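Stop Throwing Away the Messy Frames

Aug 21, 2018

Most perception pipelines I've been asked to fix have a filter near the front. It drops any clip where the image is blurred, where a person gets in the way, or where the tracker's confidence dips below a set number. The filter is usually there before anyone has trained anything. I think it should go, or at least move to the end.

At Tunton we ran one for most of a year. In June I went back through 300 rejected clips of cloth handling by hand. Only 14 were unusable, and those had bad timestamps, which is a logging fault and would have ruined a sharp clip just the same. The rest were ordinary work in ordinary rooms. The tracker had lost its footing for a moment and picked it up again.

Dark fabric was the worst off. Our confidence score leaned on texture, and black cloth has very little of it once the folds fall into shadow. So the filter was quietly removing one colour of laundry from the data, and then we wondered why the policy hesitated over black socks.
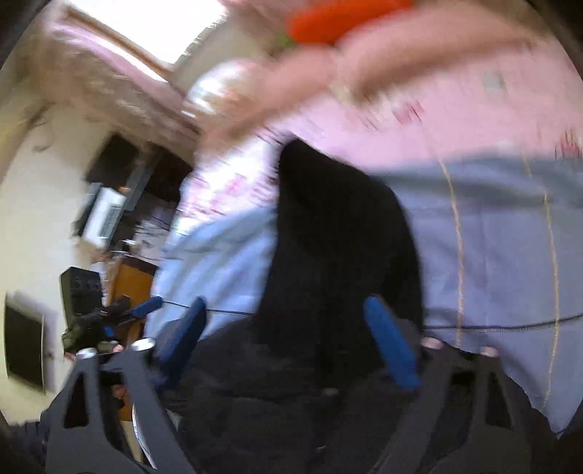

The Zasbridge planner had the same trouble for a different reason. It was tuned on clips with no people near the workspace, so an arm reaching across the view counted as a fault and the planner stopped. On a bad afternoon it stopped 34 times. Retraining with the rejected clips put back in took roughly 20 hours of machine time, and the stops mostly went away.

There is a fair argument on the other side. Noisy labels cost money, and somebody has to look at them. My answer is to keep the clip, store the score beside it, and let whoever trains the model choose the cut-off. That's one extra column in the table. Our loader handles it now, and the old filter is still in the repository, switched off by default.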